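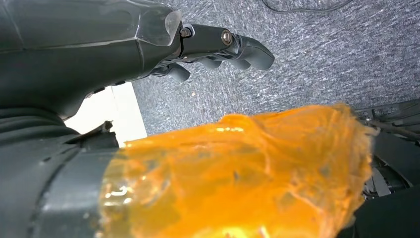 Bohdana Antoniuk thinks we should stop buying hand spares one at a time and put a whole year of them into a single order. Her point is that shipping from Lundgren costs the same for one finger as for a box of them, and every small order has to be signed off separately. I agree on the fingers. I don't agree on the clear covers yet, as we haven't gone through enough of them to know the rate.

April, entry for the equipment plan.

Went over the list with her before lunch. What we have so far:

Finger segments, Lundgren: 2 full sets. Lead time quoted at 15 working days.
Joint bolts and screws: box of 100, any supplier. Check the thread against the drawing first – last year's box was wrong and is still on the shelf.
Orange tape: 20 rolls. The arm wrap uses it up faster than I had in the budget, and the ragged ends get trimmed and redone.
Sleeve for the forearm: asked Grerum for a price on a fitted one. If it comes in under a year of tape we switch, otherwise we stay as we are.
Cable ties and clips for the wire bundle: take from general stores, no line needed.

Second arm: still open. Erkasance will lease or sell. The lease looks cheap until you add the service contract, and the service contract doesn't cover the hand. Yevdokiia Semeniuk wants the purchase price in writing before she moves any money out of the Fuleo budget. Fair enough. Called them at 3:40, left a message.

Also to settle: carpet or hard mat in the work area. The arm doesn't care, but small screws are a pain to find on carpet. A mat can come out of furniture money, so it stays off this list.

To do: thread check, chase Grerum, send Bohdana the spares sheet with the covers left blank.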